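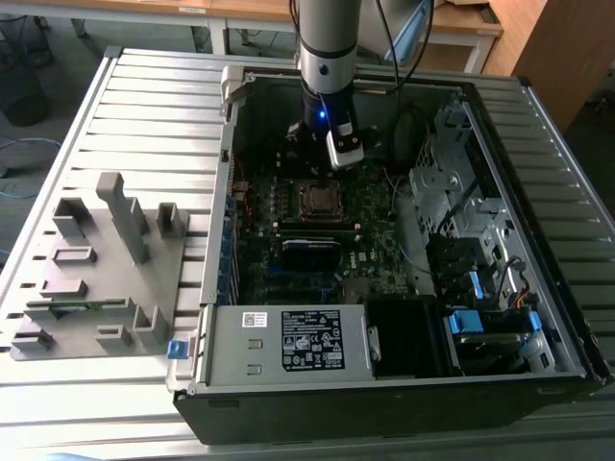
Buying a disassembly cell: your questions

How much should we budget?
More than the arm. Prurix quoted us 2654 for the gripper and its mount, and everyone went home happy until the fixtures came up. Put the arm, gripper, slatted bed and fixture trays on one sheet before you show it to anyone who signs things.

Do we need a tray for every model of PC?
No, but you'll want more than one. Ours are 3D printed, so a bad guess costs an evening and some grey plastic. Fatos Golob keeps the drawings and will send them if asked nicely.

Can it cope with any old tower?
It copes with towers laid on their side with the panel off. Getting the panel off is a separate budget line — usually a person with a screwdriver.

How long is delivery?
Prendach says 28 working days. Allow 38.

Is it worth it for a small shop?
Under 200 machines a month, probably not. Buy a better bench and a comfortable chair.

Can we lease?
Yes, through Pralton. Read the page on wear parts twice, then ask who pays for gripper fingers.

Who do we ask about orders for November?
Kalliopi Atanasov, at the purchasing desk. Please bring a part number.

Last updated 2020-10-09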